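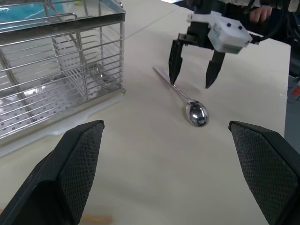
My spoons come out spotted every single time, one reader wrote after the March edition of this guide went up, and I can't tell if I'm loading the rack wrong or if I bought the wrong rack.

Loading it wrong, probably! And I say that with love, because I loaded mine wrong for most of a year. The old version of this section gave flatware two lines and then went on and on about plates, so I've redone the whole thing. If you printed the March pages, you can recycle everything from the heading "Cutlery" onward.

Section 4. Setting up the Lellard rack and loading flatware

Last updated 1 October 2023

What you should have on the table

The stainless steel rack itself
The perforated tray that sits in the bottom of it
The slotted wire divider
The white plastic drip base
A dry dish towel (not in the box, any one will do)
A flat surface with enough room to set things down beside the rack

That last one gets skipped a lot. People clear exactly enough space for the rack, and then there's nowhere to put a wet spoon while you're moving a bowl. Leave yourself a bit of bare table on one side. I leave it on my right, and if you're left-handed you'll want to flip that.

4.1 Putting the rack together

1. Wash everything first. There's a slightly greasy film on the steel when it comes out of the box, and you want it gone before any clean dishes touch it. Warm water and a squirt of dish soap is plenty. I use Fonditz liquid because it's what Quintero carries and Quintero is on my way home, but use what you've got.

2. Dry the rack with the towel. Get into the corners where the wires meet the rail.

3. Set the drip base down flat, right side up. The raised edge faces the ceiling. (I know. I've had three emails.)

4. Lower the rack onto the base. The base is a little bigger than the rack, so you should see a rim of white plastic along the bottom edge. If one side has a lot of rim and the other has none, nudge the rack over until it sits evenly.

5. Drop the perforated tray into the bottom of the rack. It should lie flat with no rocking. If it rocks, lift it out, turn it end for end and try again. Mine only likes going in one way.

6. Put the slotted divider in last. Press down gently on both ends and then give it a wiggle. A little play is fine. If it slides freely from one end of the rack to the other, it isn't seated, so lift it and try again.

Note: Try not to assemble the rack and base together in midair and then set the whole thing down. The base can shift under the rack, and you end up with one corner hanging over nothing. Rack onto base, on the table, every time.

Caution: The cut ends of the divider wires can be a bit sharp on a new rack. Run a folded towel along them before you run a finger along them. If you find a really rough one, that's a warranty matter and you should contact Lellard instead of going after it with a nail file like I did.

4.2 Where to put it

Any level table or counter works. A few things I'd watch for:

Keep it away from the stove. Grease in the air settles on wet steel and you'll be washing clean spoons.

Keep it out of strong direct sun if you have hard water. The drops dry where they stand and leave their little white rings behind.

Don't push it hard up against the wall. Air needs to get in through the open sides, and those sides are the whole reason I picked a wire rack over the solid tub kind. A hand's width of space behind it is good.

If the table is a pale one, like so many are, wipe up under the base once a week anyway. You'll see crumbs and drips on a pale top sooner than on a dark one, so you don't get to pretend.

4.3 Loading spoons, forks and knives

OK, the part I rewrote this for.

1. Shake each piece once over the sink before it goes anywhere near the rack. One good flick of the wrist. You'd be amazed how much water a soup spoon carries.

2. Lay large serving pieces on the tray, not in the divider. They're top-heavy and they lean.

3. Put teaspoons and tablespoons in the slots with the handles down and the bowls up. I went back and forth on handles up versus handles down, and there's a real argument for the other way (you grab the clean handle and never touch the eating end). But my drying results are better with the bowls up where the air is. Wash your hands before you unload and it comes out even.

4. Turn the bowls so that they don't face straight up at the ceiling. Tilt them a little. A spoon bowl lying on its back is a tiny sink, and whatever's in it will stay there until it dries into a ring. If your spots are always in the middle of the bowl, this is your whole problem.

5. Keep the bowls from nesting. Two spoons from the same set will snuggle up together the second you look away, and the water between them has no place to go. Alternate spoon, fork, spoon, fork. My Staletti flatware is terrible for this, since every single piece has the same curve, so I mix sizes too.

6. Knives go points down. Sharp kitchen knives don't go in the divider at all. Dry those by hand and put them straight away.

7. Stop at 12 pieces in the divider. You can physically cram in more. I've done it, and the ones in the middle were still wet when I wanted them for dinner.

Caution: If children help you unload, take the knives and forks out yourself first and leave them the spoons. Spoons are a very satisfying job for a small person anyway.

Note: Small baby spoons can slip down through a wide gap in the divider. Lay them on the perforated tray, face down, where the holes will let them drain and won't let them through.

4.4 The single spoon

I want a whole heading for this because it comes up more than anything else. You've made a cup of tea, you've rinsed one spoon, and the rack is full of last night's dishes. Where does it go?

1. Shake it.

2. Wipe it with the towel, bowl first, then down the handle.

3. Lay it on the bare bit of table you left yourself (see, there was a reason), or put it straight back in the drawer.

Please don't lay it across the top of the plates! It slides, it lands with a clang, and it scratches whatever it hits on the way. And don't leave it soaking wet on the tabletop either, at least not on wood. A damp spoon left overnight will print its own outline onto an oiled table, and I own the table that proves it.

When you pick up a spoon from a flat surface, by the way, take it by the handle near the middle and lift. People press on the end of the handle to tip it up and the thing shoots off onto the floor. If you've just polished it, pinch the handle from both sides and keep your thumb out of the bowl, or you'll be looking at your own thumbprint at breakfast.

4.5 Emptying and cleaning

1. Take the dishes out first, then the flatware, then the divider and the tray. Always in that order. Pulling out the divider with things still leaning on it is how I lost a very nice saucer.

2. Lift the rack off the base with both hands and set it to one side.

3. Carry the base to the sink and pour it out. Mine takes 1,000 milliliters before it spills over the rim. I measured, with a jug, on a rainy afternoon, and I'd tip it out long before that. A full base is a wobbly thing to walk across a kitchen with.

4. Wash the base with soap and a soft sponge. No scouring pads on the white plastic. They leave fine scratches, and the scratches go gray and never come back.

5. Rinse the perforated tray from underneath, so the water pushes crumbs up and out of the holes. For stubborn bits, use an old toothbrush. Don't poke the holes with a skewer.

6. Wipe down the wires, dry everything and put it back together as in 4.1.

I do the base every other day and the full job on the weekend. If your water is hard, wipe the steel with a cloth dampened in white vinegar after the full job, then rinse and dry it well. Don't leave vinegar sitting on it.

Caution: No bleach on stainless steel, and no soaking the rack in salty water. Both can pit the surface, and pitting is forever.

4.6 If something isn't right

Spots in the bowl of the spoon: see step 4 in section 4.3. Tilt them.

Spots all over, handle included: hard water. Vinegar wipe for the rack, and towel-dry the good flatware.

Orange specks on the steel: usually not the rack itself. Look for a rusty can opener or an old paring knife that has been dripping on it. Rub the specks off with a paste of baking soda and water, going along the wire.

The rack slides on the table: the underside of the base is wet. Dry the table, dry the base, set it down again.

Water on the table even though the base is nearly empty: something is hanging out over the side. It's almost always a ladle.

A musty smell: the tray needs to come out. Food gets under it and sits there. Give it the full clean and let every part dry separately before you put them together.

Divider won't seat anymore: check whether one of the wires has been bent by a heavy pan. You can ease it back by hand, slowly. If it won't go, write to Lellard with the part number from the parts list, which for the divider is 2,102 (they print it with the comma, don't ask me why, and you'll want to type it without).

Plates, bowls and glasses are in Section 5. I haven't changed that one apart from fixing the bit about wine glasses, which go in upside down and on the tray only.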